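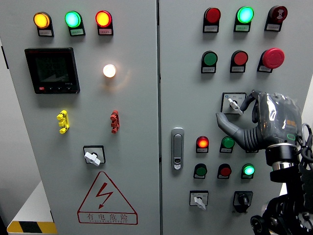
Kitchen notebook, Gronley clubhouse
Posted by Bayu Nasution, January 2023

OK, getting this down while my feet still hurt. The Founders' Supper is behind us and I want the notes in here before next year's crew (probably me again) has to guess.

Final count was 188 covers short of nothing. Scratch that, I was reading the wrong column. What I mean is every reservation was seated and we had two walk-ins from the bar who ate at the end of the long table and seemed very happy with themselves.

The menu for the record: roast turkey, glazed ham, the squash soup, braised red cabbage, two kinds of stuffing, Parker House rolls, and the 1817 pudding. That last one is off the old card in the hallway, the one with the year printed across the top. Senad has been itching to make it forever. It's a steamed suet thing with currants and a brandy sauce and I was sure it would come back untouched. We ran out before the second seating was done! Make more. I'd go up by half and steam it in the small basins, the big ones took forever and the middles were still a bit pale when the tops looked finished.

Turkey. I brined this year, Senad Ristić didn't want to, and we split the birds between us to settle it. Mine were juicier, his had better skin. He'll tell you he won. Next year I'd like to dry-salt the lot two days ahead and leave them uncovered in the walk-in, which should get us both things. Carve in the back and send out smaller platters. The carving station looks great but the line got stuck there again, all the way back to the coat check.

Rolls: 900 baked. Too many. I said so when we were shaping them and got overruled, so I'm writing it here in ink. The leftovers are bagged in the chest freezer, left side, and they'll do for bread pudding or the April brunch.

Ham glaze was the Mamness mustard with brown sugar and cider, cooked down till it coats a spoon. Don't put it on until the last 40 minutes or it scorches on the bottom of the pan and you'll be soaking that pan for days. Ask me how I know.

The soup went out too thick at first seating. I thinned it with stock and a splash of cream and it was much nicer, so start there. The toasted seeds on top got soggy waiting on the pass, send them in little bowls and let people do their own.

Flowers and linens came from Dirkedier, same as before. Napkins were the dark green and I like them a lot better than the cream ones, gravy doesn't show! The Kılıçarslan people did the desserts we didn't make ourselves (pecan tarts, the walnut pastry) and the walnut pastry was the thing everyone asked me about on the way out. Order it again, and order it early, they fill up.

Stuff to fix:
Second gravy boat per table, people were reaching across.
A proper vegetarian main. The stuffed squash was fine but it was a side wearing a hat.
Coffee out before dessert.
Label the chafing dishes on both sides.
Buy new tongs. We have four that close.

Senad wants to try goose next time. I've told him we can do one as a test in April and talk about it after. He's already pricing them.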